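Ticket 1433 — Kandance hand-held gripper pair, trial kit
Status: open, waiting on supplier
Raised by: bench team, Ntuli
Supplier: Javico support desk
Date raised: 2 April 2021
Priority: medium (trial ends soon, so maybe high)

Problem
Right-hand unit loses its width reading partway through a recording. Jaws still move fine by hand, trigger feels normal, but the number on screen sticks at whatever it was last and stays there till we unplug. Left unit OK so far. Only happens on small part jobs, opening and closing lids, that sort of thing. Never seen it on the big block test.

Setup
Both units on the one hub, long cables from the kit. Software as shipped, build 331. Pads are the standard ones, not the soft set. Task is the compartment box: open lid, lay it flat, close it again, repeat.

Tried so far
Restarted software — no change.
Swapped the USB leads over left to right. Fault stayed with the right unit, so not the lead.
Moved right unit to its own port, no hub. Ran longer before it stuck but still stuck.
Recalibrated, jaws fully closed then fully open. Reading fine straight after. Stuck again during the next lid job.

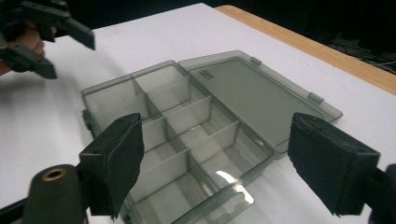 Checked the log file after that one. Last good line, then the same value 1000 times over, no error, no warning. Would be nice if it flagged something. As it is you don't know the take is bad untill you play it back, and by then you've done another ten minutes' work on top.

Reply from Javico, pasted from email
"Please confirm the firmware on both units matches. Please also check the pads for wear, as loose facing material can catch in the slide and upset the sensor."

Our answer
Firmware matches, checked twice. Pads: the right one has a worn, frayed facing. Left pad not been compared properly yet. Can't say if any of it has got into the slide, don't want to open the housing while it's under trial terms. Can you confirm we're allowed to?

Also asked
Spare pads — price and lead time please. The sheet lists them under Pidell part numbers but the Pidell shop page doesnt show them. Need 2 sets.
Is there a newer build than 331? Release notes stop at November.

Next
Fit the soft set on the right unit, same task, same box, log on from the start. If it still sticks, unit goes back and we want a swap, not a repair. Trial clock to be paused meanwhile, please confirm in writing.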